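2020-08-25

Workshop, Fillodside. Present: me, and Ainhoa Nieto after lunch.

Continued with the card box for the Brastberg routine. The problem from May is still the same problem. The flap closes well with a new deck, but when the cards are a little used they swell and the flap rises at the back corner. From the first row a spectator can see this. I sanded the inside edge again and put a thinner lining, black felt from the Aranda roll. Better. I made the load 16 times in a row and the flap stayed up in 2 of them, both times when I was going too fast with the left thumb.

I think now the lining is not guilty, it is my thumb. Ainhoa thinks it is the hinge. She proposes cloth tape in place of the brass pin, because the pin makes a very small click. I do not hear it, but she does, and she has better ears. To try on the second box, not on this one.

Patter: the text for the opening is too long. Eusebio Olmedo read it and marked five sentences where nothing happens with the hands. I have cut four. The fifth I keep, it covers the moment when I turn the box.

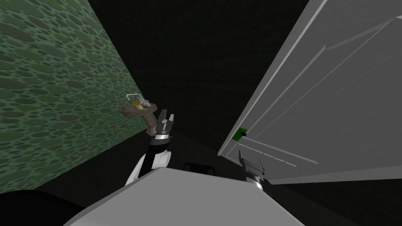 Render, green pebble-pattern wall on the left, white door on the right.

The thread for the floating ring also needs a decision. The Heta thread is strong but it shines under the side lamp. The old one does not shine and breaks. Today I rubbed the Heta with a soft pencil and then with wax, and from the third chair I lost it completely. From the side chair I still find it if I know where to look. Ainhoa did not find it, and she knew.

Note for whoever uses the wax after me: very little, and warm it in the fingers first. With too much the ring moves in small jumps, like going down stairs.

Sponge balls: one has a cut. Thrown away, so the set is incomplete — do not pack it for the show.

Pending:
Cloth hinge on the second box.
Ask Eusebio if he still has the smaller table, the round one.
Learn the new opening without the paper.
Black felt, there is only one strip left and it is crooked.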